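Whitlock reissues assembly guidance for Giltosix table

May 24, 2024

Whitlock has reissued the assembly and handling sheet for its Giltosix table, after a review of returned units found that most of the damage recorded had been done to the top while it was being lifted or turned over.

The revised sheet replaces the one issued in April and applies to all tables now leaving the Ruvotis warehouse. It will also be sent to customers who ask for it. The table itself has not been altered, and the fixings are the same as before.

The review covered 979 tables sold through the Cilent chain. Damage to the top fell into two groups: chipped corners, and fixings that had pulled away from the underside. The second group was linked to tables that had been dragged across a floor or lifted by one end, which puts a sideways load on the legs while the far end is still standing.

Callum Sowerby, who wrote the new sheet, said the earlier wording had been too loose. "It told people to lift with care. It did not say where to hold, or how many people were needed. Those are the two things that matter with a flat top of this size."

The sheet now states that the top must be carried level, with one pair of hands at each end. Hands should be set well apart and near the corners, so that the board does not tip to one side. Thumbs or fingers may rest on the upper face, but the weight should be taken from below.

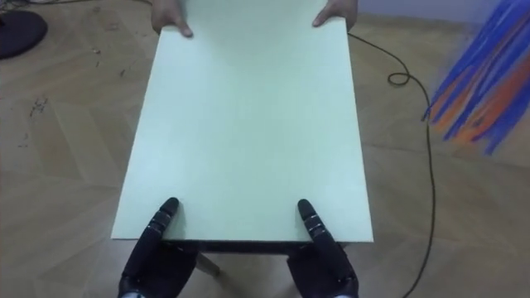 Lifting by the legs is ruled out at every stage. Where the table has to pass through a doorway, the sheet asks for the legs to be taken off first and refitted in the new room. Refitting takes longer than tilting the whole table, but tilting was the most common cause of chipped corners in the review.

Changes have also been made to the order of assembly. The four leg fixings are now to be started by hand and left slack until all of them are in place. They are then tightened in turn, working across the table from corner to corner. Under the old instructions each leg was fully tightened before the next was fitted, and small errors in the first leg were carried round to the last. Some owners had reported a rock of up to 5 mm at one corner as a result.

Once the table is upright, it should be set down with both ends reaching the floor together. The fixings are to be checked again after 100 days – a step that did not appear in the April version – and after any move between rooms.

Cleaning advice is unchanged. The top should be wiped with a damp cloth and dried straight away, and hot pans should not be placed directly on it.

Sowerby said owners of tables already assembled did not need to take them apart. "If it stands flat and nothing is loose, leave it alone. Check the fixings and read the part on lifting before you next move it."

Replacement fixings can be ordered from Whitlock in packs of four. Replacement tops are supplied without legs.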